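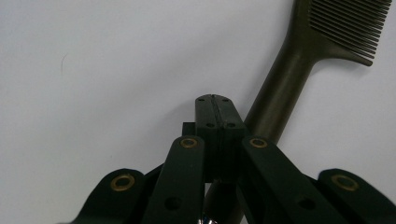 The Hullora groyne panel is made for small beaches where the sand is carried along the shore by the waves. Each panel is 300 cm long and 91 cm high, and it is fixed between two posts. The lower half has narrow slats standing close together, like the teeth of the dark green comb on the white surface, so water can pass and the sand stays behind. We sell the panels singly or in sets for a full groyne.

Weight of one panel: 50 kg
Price: £570, posts not included
Delivery from our yard in Prididgate

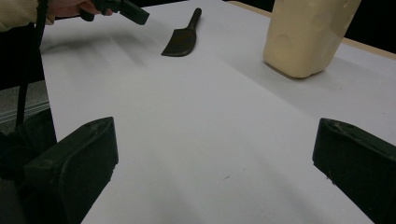
Before you order, please measure the slope of your beach at low tide. The panel must stand on firm ground, and on soft sand we advise the longer Lu post. For clearing sand from between the slats, any tool with a flat blade will do, of the same shape as the dark spatula on the white table. Please do this every November, before the winter storms.

Questions about fitting are answered by Birsen Polat or Taner Polat at Homwood.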